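Every October our college robotics club picks a project, and every October I end up the one muttering at the back. The club's choice was Stivau, a two-armed setup meant to learn small household jobs by being shown them again and again. The target is 2,000 demonstrations by the end of term. So far there are 343.

## What are they learning?

I don't doubt the students work hard. Birsen Baysal has given up most of her lunch hours to it, and Yiğit Kozan can tell you which cable will fail next. My doubt is about what the work teaches. A good deal of it is putting a thing on a table, taking it off, and putting it back slightly crooked. When I asked one first-year how the training code worked, she said she hadn't been shown that bit yet. She had done 2 full afternoons of resetting.

Seija Honkanen, who runs the club, says patience with dull data is the trade, and that the old line-following buggies taught bad habits. Perhaps. But a buggy that drove into a skirting board was a problem a student could find and fix by teatime. If Stivau drops a brush, the usual answer is to collect another 500 goes.

Go and watch a session before you vote on next year's money. Stand by the table for an hour and keep an eye on the people as well as the arms.

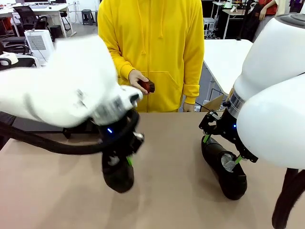 ## What I would change

Cap the collecting. Let each student do a fair share, then sit them down with the recordings and have them argue over which ones are any good – and throw some away. Give the first-years one gripper to take apart. Şükran Avcı proposed this last spring and was told there wasn't time, though there seems to be plenty of time for demonstration 344.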